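Dotcombe Boards > Laundry and Fabric Care > Drying

Thread: Cotton knits growing on the hanger

kbermudez
Posted 16 October 2020
I measured four cotton jersey shirts before washing and again after drying on plastic hangers. All four came out longer in the body, the worst by 2 cm, with bumps at the shoulders. Spin speed was 555 rpm, the lowest my machine has. Flat drying takes up the whole bed. Is there a hanger shape that prevents this?

simin_k
Raise the spin speed first. At 555 the shirt goes on the hanger holding a lot of water, and the water does the stretching. The hanger only decides where the bump ends up.

Mosquera_G
Disagree in part. I spin at 1200 and still get shoulder bumps on thin hangers. Length is a water problem, bumps are a contact area problem. Two separate faults.

simin_k
Fair on the bumps. I would still fix the spin before buying anything.

elina.s
Small wooden rack, a couple of hangers, and the long pieces reach the tray. Anything whose lower end rests on something carries less of its own weight, so length matters when you pick a rack.
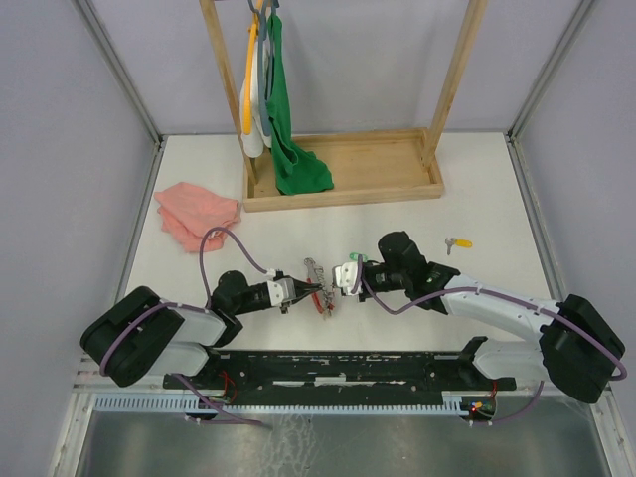 kbermudez
Does it matter whether the shirt is hung by the shoulders or folded over a bar?

elina.s
Folded over a bar at the chest is better for jersey. Half the weight hangs on each side and the shoulder seams carry none of it. You get a crease across the front, which comes out with a warm iron.

Mosquera_G
Resting the hem on a tray is bad advice for anything damp. The bunched part dries last and smells. I had to rewash a towel for that reason in August.

elina.s
For towels, agreed. A thin shirt spun properly and turned once has never given me trouble.

rocio_nina
Check the care label too. Mine says reshape while damp, and pulling the side seams back to width before hanging recovers most of the length. I keep a paper outline of each shirt with the chest width on it. The one I wear most is 83 cm around the hem.

simin_k
A paper outline for a T-shirt is more than I would do.

rocio_nina
It takes a minute and I still have the shirts.

kbermudez
Ran the same four at 1000 rpm, folded over a bar. Three came back at their original length, one is 5 mm over. The crease is visible on the dark one. Next load I will try padded hangers at the same spin speed and post the numbers.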